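Spent most of Sunday clearing out the junk drawer, the bathroom shelf and the bag that hangs behind the door. I said I'd write up how I did it, so this is going to be a longish thread.

First thing. I didn't try to sort anything while it was still in the drawer. I've done that before and you end up moving the same pen from one side to the other for an hour. Everything came out.

I've got a spare table with a cloth on it, so that's the sorting table now. Dark cloth is better than pale for this. You can see small white things on it, and most of what I own that gets lost is small and white.

The drawer first. Batteries, string, takeaway menus, a Corrigan catalogue I never opened, keys to a bike lock that went with the bike. The menus and catalogue went straight in recycling. Keys too, in the metal bin.

Batteries go to the supermarket. There's a collection tub by the tills at the one on Prumside Road. I've put them in a jar by the front door or I'll forget them again.

Pens next. I tried every one on the back of an envelope. If it didn't write after two goes it went. Kept four biros and the markers. Pencils went in the mug on the desk.

Bathroom shelf took longer than the drawer. I had three hand creams open at once, all half used. I've put two away and I'm only allowed the one until it's finished.

Sunscreen: check the little open jar symbol on the back, it has a number of months in it. Mine said 12M and I know I bought it for a holiday well before that. Gone.

Someone asked what boxes I use. They're the shallow Venden ones, the clear kind without lids. I don't like lids on anything I use every day. You stop putting things back.

I bought the boxes in April and they sat flat in the hall until now. So if yours are still in the hall, same.

The rule I used for each thing was where would I go to look for it. Tape went in the kitchen because that's where I always look for tape, even though it has never once been there.

Anything I couldn't place in a few seconds stayed on the table. I didn't let myself hold things and think about them. Put it down, pick up the next one.

By mid-afternoon the big stuff was done and it was down to the odds and ends. These are always the slow part, they don't belong with each other and there's only one of each.

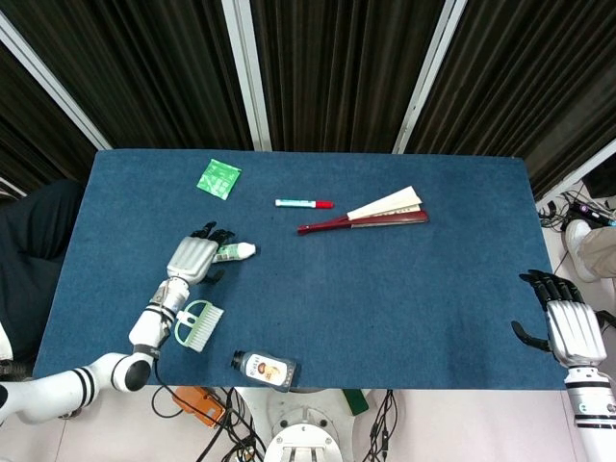
The folding fan I'm keeping. Dark red handle, cream paper. I use it on the train in summer, so it's gone in the travel bag along with the tissues.

The marker with the red cap went to the kitchen drawer for labelling freezer tubs. I've been writing on masking tape with a biro and you can't read it once it's been in the freezer a week.

Pale green brush, the one with the loop in the handle. It's on a hook by the sink now. It used to live loose in the cupboard underneath and I'd buy another one every time I couldn't find it.

Little tubes and little bottles are the worst for rolling about. I stand them up in a mug inside the box. A Flollano mug with a chip in it does the job, and it wasn't good for tea any more.

If a small bottle has lost its label I don't keep it. I'm not going to sniff something in two years' time and guess.

Someone's asked if I used a list or an app. No. I had a bin bag, a recycling bag, a charity bag and the table. When the table was clear I stopped.

Charity bag was mostly things people had given me in sets. Bath sets, notebook sets. All unopened. The shop on the corner takes them if the seal's still on, but ask yours first.

Things I'd do differently: start earlier in the day, and have the boxes wiped out beforehand. I had to stop halfway to wash dust out of them and then wait for them to dry.

Also put the bags by the door as soon as they're full. I left one next to the table and went back into it twice. Took out a torch. The torch doesn't work.

Left over at the end: one charger that fits nothing, two buttons, a screw that's definitely from something. They're in an envelope with the month written on it. If I haven't needed them by the next time I do this, they go.

Next is the cupboard under the stairs. I opened it this evening, looked at the hoover and the tent, and shut it again. I'll do it one shelf at a time after work and add to this thread when I've started.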